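25/01/2023

Up before the alarm again. Dark. Boiler making the noise. Lay there doing the translation in my head, which is no way to do a translation, then gave up and came down and did it at the table in my coat.

Chapter 6 is the one with the flood. Veres writes these sentences that go on for half a page and the verb is sitting at the very end like a dog waiting at a gate. In Hungarian fine, lovely even. In English you get to the verb and you've forgotten who's in the boat. I cut the first one into four and it read like a police report. Put it back together as two. Better. Not good. Left it with a pencil mark and moved on, that's the rule now, move on, I have until May and I can't spend a morning on a boat.

Wrote to Szabolcs Major about the word for the thing they tie the cattle with. He answered in ten minutes, he must sit there waiting. Says it isn't a rope and it isn't a chain, his grandmother had one, he'd draw it for me. Then no drawing. Then a long message about his grandmother. Nice message! But I still don't know what they tie the cattle with. Put "tether." A tether can be anything.

Snow on the way to Drirkumley for the groceries, the wet kind that doesn't lie. Bus late. Stood with my hood up reading page 11 on my phone like a lunatic and found a mistake in it, a bad one, I'd made the aunt the sister. She's been the sister since page 2. So the whole funeral is wrong, who stands where, who gets to be rude to who. Felt sick, then sort of relieved, because the funeral never did make sense and I'd been blaming Veres.

Bought: onions, the cheap rice, stamps, batteries (wrong size, see below), a pear. Forgot the milk, which was what I went for.

Fixed the aunt when I got in. Took until two. She's much better as an aunt. She's allowed to be awful now. The line about the gloves is funny and I had it as sad all this time. Went back through and changed "my sister" everywhere and then had to change some of them back becuase there IS a sister, she's just not at the funeral. Check this again tomorrow with a clear head. Check the letter in chapter 4 too.
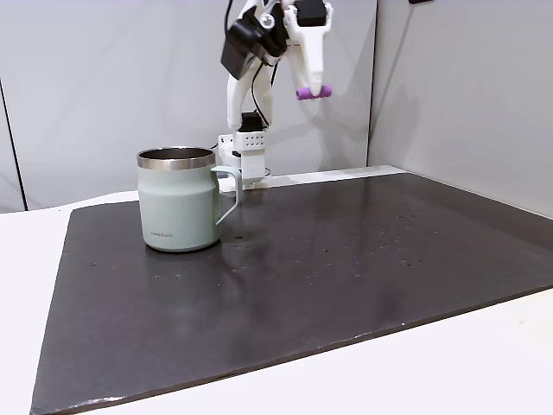
Lunch at three, soup from the freezer, no label, turned out to be the lentil. Ate it standing. Mom called in the middle. Her knee is the same. She's read the article about Wista I sent her and says the town looks cold and why would anyone go. I said it's for two nights, it's a reading, they're paying the train. She said what do they eat there. I don't know what they eat there. I'll be reading for eleven minutes to people in folding chairs and then there'll be a supper, I suppose they'll eat that.

Should decide what to read. Not the flood. The market bit maybe, with the man who sells the same goose over and over. It's quick and there's talking in it. Read it out loud to the kitchen and it went okay until the list of cheeses, where I got lost and started laughing. Cut the cheeses for the reading, keep them in the book. He'd be annoyed but he's dead and he liked a laugh, going by the letters.

Email from Sumdale at last. They want the sample by the end of the month and could it be "around 50 pages, lightly polished." What is lightly. Either it's polished or it's got my pencil all over it. Also they're asking again about the title. The Ferryman's Aunt they don't like, they think it sounds like a murder mystery. They suggested High Water. There must be forty books called High Water. I wrote back a very short polite thing and didn't send it. Then wrote a longer one and didn't send that either. Sleep on it.

Batteries: need AA, bought AAA. The clock in the hall stays at twenty past whatever. Fine.

Worked again after dark, a good hour and a half, maybe the best of the day. The part where the water goes down and they find the furniture in the orchard. He doesn't say anyone was upset. Just goes from tree to tree saying what's in it, the chair, the drawer with the spoons still in the drawer. I did it almost straight, word for word, first time in weeks I haven't had to fight him. Kept waiting for the catch. There's one word, "mud" but a kind of mud, after-flood mud, with a smell in it. We haven't got that. Tried silt, sludge, muck. Silt is too clean. Went with mud and let the next sentence do the smell.

Szabolcs's drawing came just now, half past nine. It looks like a pretzel. He's written "like this but longer" underneath. Keeping tether.

Tomorrow: milk. Answer Sumdale, really. Aunt/sister check, all chapters, with the printout not the screen. Call about the train, ask if the ticket's changeable. Batteries. Write to Mom's doctor about the knee or make her do it herself, make her do it herself.

Feet freezing. Bed.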